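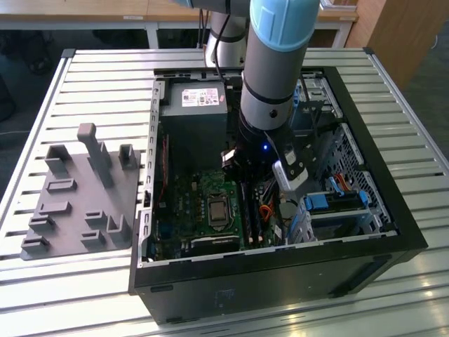

Figure 3-1. Robot arm over an open desktop computer case.

Section 3. Setting Up a Reading Group

This section covers the first meeting of a group using the Kanby Scripture Reading Plan. Complete Section 2 (Choosing a Leader) before you begin.

1. Confirm the size of the group. The plan is written for four to eight readers. If more than eight sign up, form two groups and assign a leader to each.

2. Give each reader one copy of the Kanby workbook and one reading card. The card lists all 49 readings in order. Readers may use any Bible translation.

3. Set a start time and an end time. Write both inside the front cover of the leader's copy.

4. Assign the first three readings. Each takes nearly 20 minutes at a normal reading pace, including the written response.

5. Read the group agreement (page 6) aloud. Each reader signs and keeps their own copy.

Note: The agreement covers privacy only. It does not commit anyone to church membership or to giving. 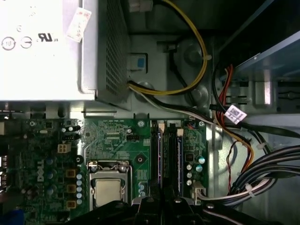 Can a reader join after the group has started?
A reader may join at any point up to Reading 12. After that, add the name to the list for the next group.

3.1 Running the meeting

1. Open with a short prayer or one minute of silence.

2. Ask one reader to read the passage aloud. Change readers each time.

3. Work through the questions in the order printed. Skip a question if it has already been answered in discussion — do not go back to it at the end.

4. Take prayer requests last. Record first names only.

Caution: Do not ask a reader to share a written response. Responses are private unless the reader offers them.

Caution: If a reader describes a risk of harm to themselves or another person, stop the discussion and follow the steps in Appendix B.

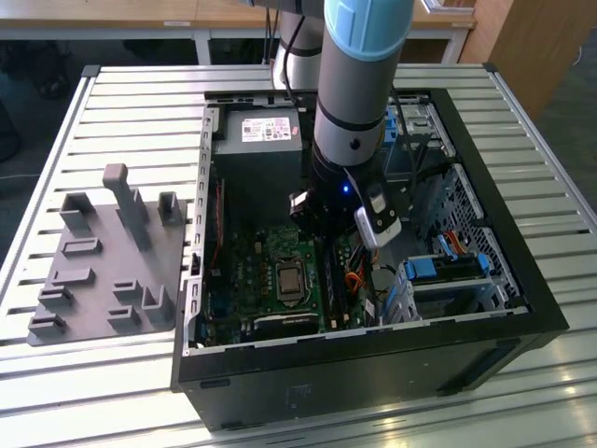

The leader's copy also has a log at the back. After each meeting, enter the reading number, the names of those present, and any question left open. Open questions can be sent to Chalerm Petchrat at the Brovley office, who keeps the answer sheets for all Kanby groups.

Note: Groups using the older Elow edition will find the log on a separate sheet. The readings are the same, but the page numbers differ.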